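19 Jan 2019

Posted in: Stuff, and where it goes

Every January the same article makes the rounds. You've read it. A calm person in a linen shirt explains that your cables are a mess because your mind is a mess, and that 60 minutes and a label maker will fix both. This year it was the Minimum method, which has a website, a color chart and a starter kit, and I got enough emails asking what I thought that I gave in and tried it.

I'll say up front that I'm a hard sell. I have been through the shoebox years, the toilet paper roll years (stand the rolls upright in a drawer, one cord per roll, feel clever until the drawer jams) and the zip bag years. I still have the zip bags. They're full of cords.

So. Minimum. The kit is a set of hook and loop ties, a sheet of stickers and a booklet. The booklet wants you to do the following:

Take every cable in the house and put it in one heap.
Sort the heap by color.
Tie each one in a flat loop, thumb to elbow.
Sticker it.
Put it in a bin, lid on, and throw out anything you can't name.

Step one I have no quarrel with. A heap tells you the truth about how many phone chargers you own. Mine took up most of the dining table and part of a chair.

Step two is where I started muttering. Color? Almost everything I own is black. The rest is white, or it was. I had one big pile, one small pile, and a single orange extension cord sitting alone like it had been sent to the principal's office. Color sorting looks terrific on the booklet cover, where somebody has clearly gone out and bought one cable in each shade. In my house it told me nothing. I went back and sorted by what fits into what, the way my father did it in his garage with coffee cans, and that worked as well as it ever has.

The thumb to elbow thing I flatly refuse. Wind a cord around your arm like that and you put a twist in it with every turn, and a year later it has the personality of a pig's tail. Over, under, over, under, loose loops. It takes two evenings to learn and I learned it badly, but my long cords do lie flat now. The booklet has a whole page on the elbow wrap with a drawing of a smiling arm.

The ties are fine. They're ties. The Hemen ones from the hardware store on Aguirre are the same thing in a plainer pack, and the ones I bought last May are still holding. I'd skip the stickers. Half of mine had curled off by the end of the week, and the one that stayed on says "PRINTER?" in my own handwriting, so that's a win for nobody.

Then bins. I want to talk about bins, because the bin people have had it their own way for too long.

A bin is a place where you stop looking at something. That's the good part and also the whole trouble. I bought the Rimen stacking ones a while back, the deep kind, and the bottom one has become a sort of burial site. To get at it I have to lift off everything above, so I don't, so I buy another cord, so there's another cord. Shallow bins with the front open, on an open wire shelf, at about chest height: I could live with that. Deep ones with lids are for Christmas lights and tax papers.

And none of it, the bins or the ties or the chart, does anything about the cord that is in use. Has anyone noticed this? All the methods are for cables that are put away. The ones that bother me are the ones plugged in at one end and lying across something at the other. Go into any place where people work with a lot of equipment and you'll find proper shelving, bins all in one color, the works, and then wires coming down from the ceiling anyway and a knot of them on the table.
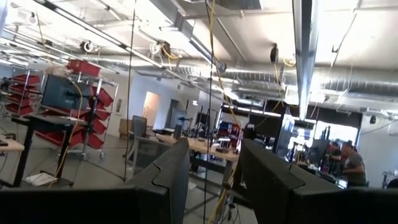 Red bins by the rackful, and yellow cable hanging down all the same.

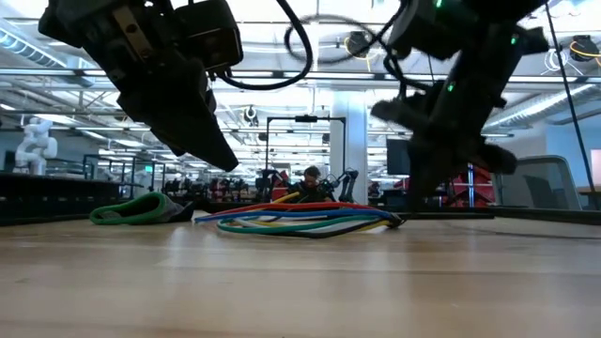 I find that sort of thing cheering, to be fair. If the answer were simply more bins, then the people with the most bins would have the fewest tangles, and I have never once seen that to be true. What people with a lot of cable seem to do is get it up off the floor where they can and put up with the rest.

Which brings me back to my desk. I took the power strip off the carpet and screwed it to the underside of the desktop, toward the back. I hung the long lamp cord from two cup hooks along the wall. The laptop charger comes up through the gap behind the desk and gets held by one of the ties, looped to the leg so it can't slither back down when I unplug it. That was an afternoon, including the part where I drilled in the wrong spot. There is still a small nest next to the keyboard, and I've decided to leave it alone. I use everything in it.

As for "throw out anything you can't name," please don't. I threw out a gray one with a square end and needed it nine days later for the scanner. Put the unknowns in a bag and write the date on it. If the bag's still shut next winter, take it to the electronics drop-off and don't open it on the way.

Would I buy the Minimum kit again? No. The heap is a good idea and the heap is free. The ties you can get anywhere. The booklet I've kept, mostly for the smiling arm, and it's in the bottom Rimen bin if anyone wants to come and dig for it.

A few of you asked about the flat under-desk trays, the mesh ones that clamp on. I've got one here still in its wrapper. My first thought is that it's a drawer you can't open, but I'll put it up and report back.

Filed under: cords, bins, desk, things I was told to buy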